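# What happened to the Benel site?

For my local study I picked the old Benel works, mainly because I walk past it every morning and wanted to know why it's still a field of rubble. A firm called Premum has permission to put 156 flats there, plus a small car park and a strip of shops facing the canal.

I started with the planning file, which took me far longer than I'd like to admit (324 pages, and the drainage section is heavy going!). The first plan was for 205 flats - it got turned down over height and parking. Premum came back with a shorter block and moved the bin stores, and that one went through.

Then I did a street survey on Gekov Lane. Most people I spoke to were fine with homes going up, but they kept asking about the bus, and whether the doctor's could cope.

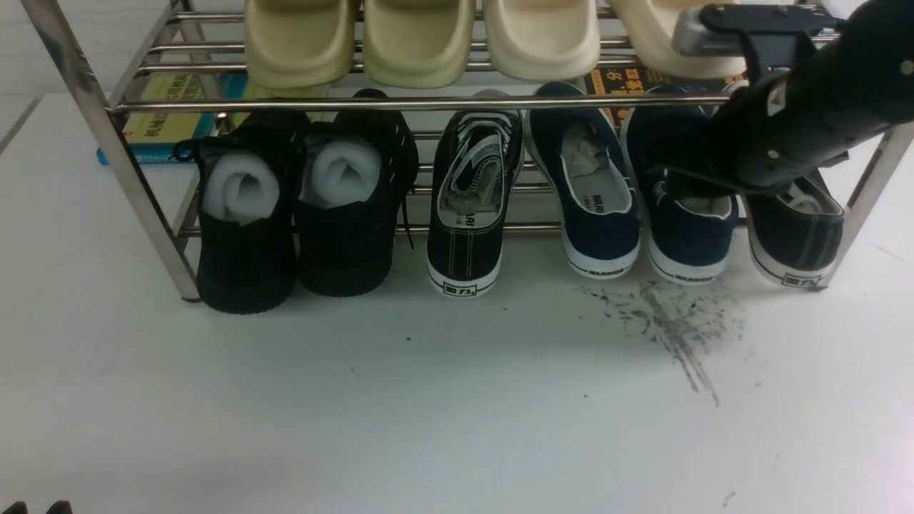
I also wanted to look at rents, but the Christodoulou report I was relying on only covers the north side of the canal, so I've left that chapter short. If I did it again I'd go to the planning office in November, when I had the time, and ask to see the letters of objection in full. I only read 3 of them.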